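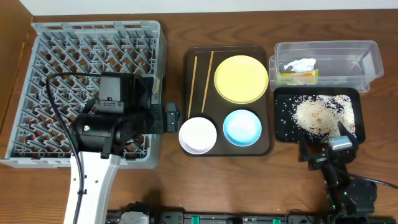 Two-arm table setup, right gripper at the rice tray.

bullden_7
Posted 16th February
Trained on 2,373 demos, then cut the action chunk from 60 steps to 11. Chopstick placement got better. Rice handling got worse — grains end up in the dish rack.

Nemero
Was the 60-step run on the same seed? One seed tells you little.

bullden_7
Same seed, same data split.

bravdale
I don't buy chunk length as the cause. Loose grains are barely visible from the head view on a black tray. Add a wrist view and rerun both.

Nemero
Disagree. Both runs had the same view, so that can't explain the gap.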